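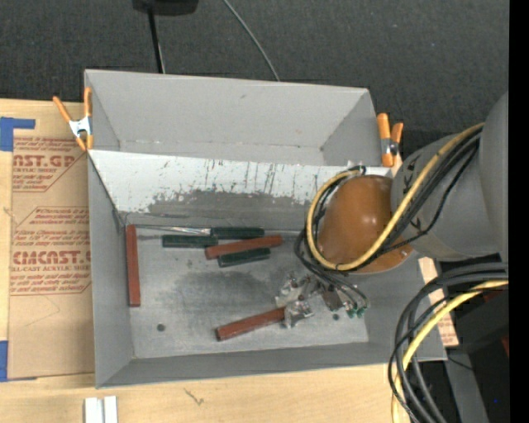 How a robot learns to sort

Curkside is an after-school robotics club for students in Years 5 to 8. This term the members are working on one job: getting a robot arm to pick things up out of a bin. You do this every time you grab a pencil from your pencil case. For a robot it takes months of work.

What is a robot arm?

A robot arm is a machine with joints, a bit like your shoulder, elbow and wrist. Motors turn the joints. Cables carry power and messages to the motors. At the end of the arm is a gripper, which does the work of a hand.

What is in the bin?

Our bin is grey and has a sloped divider across it. The arm works over the bigger section. On the floor of the bin are reddish-brown bars and some dark green handles. Clamps with orange handles are fixed to the outside edges.

The bars point in different directions. One is right up against the side wall, and a robot finds that kind hard. The gripper needs room on both sides of a bar to close on it, and the wall takes up the room on one side.

How does it learn?

The robot has to practise. Each practice go is called a trial. Matilde Moreira, who is in Year 7, keeps the club's log. By December it had 2,368 trials in it, and the goal is 3,000. In a trial, the program chooses a spot, the arm moves there and the gripper tries to close. Then the program saves whether the grip held or slipped. Our club can run up to 300 trials in a week when nothing breaks.

After a lot of trials the program gets better at choosing spots. It doesn't understand what a bar is. It uses the numbers from its earlier tries.

What do the students do?

Salvador Correia writes the code that moves the arm. Manee Chareonsuk checks the gripper before each run and tightens anything loose. Our coach, Wendy Garside, has the stop button beside her the whole time. Everyone keeps their hands out of the bin while the arm has power.

Words to know

Gripper: the part of a robot that holds things.
Trial: one try at a job.
Program: the instructions a computer follows.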